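The Log Sheets from Sketthorpe

June 2, 2025

I spent most of the past month sorting transmitter logs from a small television station that no longer exists. The station was at Sketthorpe, it ran one full-power transmitter and one translator at Derow, and it kept paper logs until the last year it was on the air. The paper came to me in banker's boxes. I worked there for 7 years on the engineering side, so some of the handwriting is mine.

I did the sorting at home, in the spare bedroom, in the evenings. 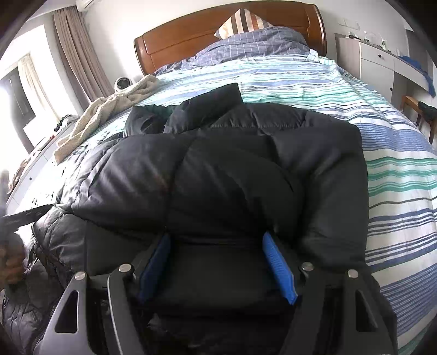
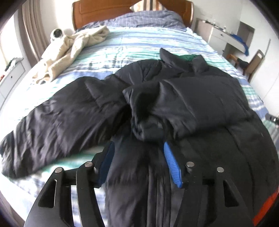

Black puffer jacket on the bed, both pictures.

The total is 3043 sheets. Each sheet covers one broadcast day. The columns are plate voltage, plate current, forward power, reflected power, visual and aural frequency deviation, tower light status, and a wide column on the right for remarks. Readings were taken every three hours when I started and every two hours later on, after a chief engineer decided that three hours was too long to go without looking at the reflected power. The form was never redrawn for this. Operators wrote the extra readings between the printed lines, and those sheets are hard to read.

My first pass was by date. The second pass was by condition. 151 sheets have water damage along the left side, and on most of them the time column is gone. You can rebuild the times if the operator was regular, and some of them were. The overnight operator in the early years took readings at eleven minutes past the hour without fail. I never learned why and I never asked.

The third pass was by remarks, which took the longest and is the part I would do again.

A remark could be anything the operator thought the next shift should know. Usually it was a fault. "Carrier off 4 sec, reset, OK." "Exciter alarm, no cause found." "Tower lights confirmed by eye, indicator bad." The tower light indicator was bad for most of the time I worked there. It was a relay in the sensing box, it stuck when the temperature dropped, and the fix on paper was a new box. The fix in practice was to walk out the back door and look up. There are 193 remarks that say some version of this.

The Derow translator gets its own set of remarks. It had no operator and was fed off the air from the main signal, so the only way to know it was down was for a viewer to call in or for one of us to drive out. The road was bad in winter. The receive antenna was mounted lower than it should have been, and ice coming off the transmit antenna above would hit it and turn it a few degrees. The signal did not drop out when this happened. It got noisy, and a noisy translator can run for days before a viewer calls, since people at the far end of a coverage area blame their own sets first. We finally put a piece of angle iron over the receive antenna as an ice shield. The log for that day says "ice shield installed" and nothing more. It took two of us six hours.

The switcher was an old Tello with three buses and a downstream keyer that drifted. It does not show up in the transmitter logs by name, but you can find it if you know where to look. Any remark about video level around the early news is the keyer. It warmed up slowly, and the first lower-third of the evening always went out hot. We had a trim pot marked with a dot of white paint for where it should sit at six o'clock and a second dot for where it should sit at eleven.

I have been entering all of this in Cliva, a free catalog program that handles one-off records better than a spreadsheet does. It lets you set your own fields and does not complain when half of them are blank. The export is plain comma-separated text, which matters to me more than the rest of it. The search is slow past a couple of thousand records. I also had trouble with the date field, which will not accept a broadcast day that runs past midnight. A sheet that starts at sign-on and ends at 1:30 the next morning is one sheet, and I was not going to split it. I put the sign-on date in the date field and the sign-off time in a text field, and that works.

A few notes for anyone with similar boxes in the garage:

Take the staples out before you scan. Rust spreads.

Carbon copies fade faster than originals, so do those first.

Keep blank forms. I have two versions of the Sketthorpe form, and the revision number in the corner settled the order of a whole stack of undated sheets.

Do not throw out the sheets with nothing in the remarks column — they are most of the record, and a year of normal readings shows the final tube aging better than any fault does. Plate current creeps up, forward power sags, and then there is a day where both jump back. That is a tube change, whether or not it was written down.

I still have one box to go. It is marked "MISC XMTR" and seems to be mostly parts invoices and a manual for a dehydrator we did not own.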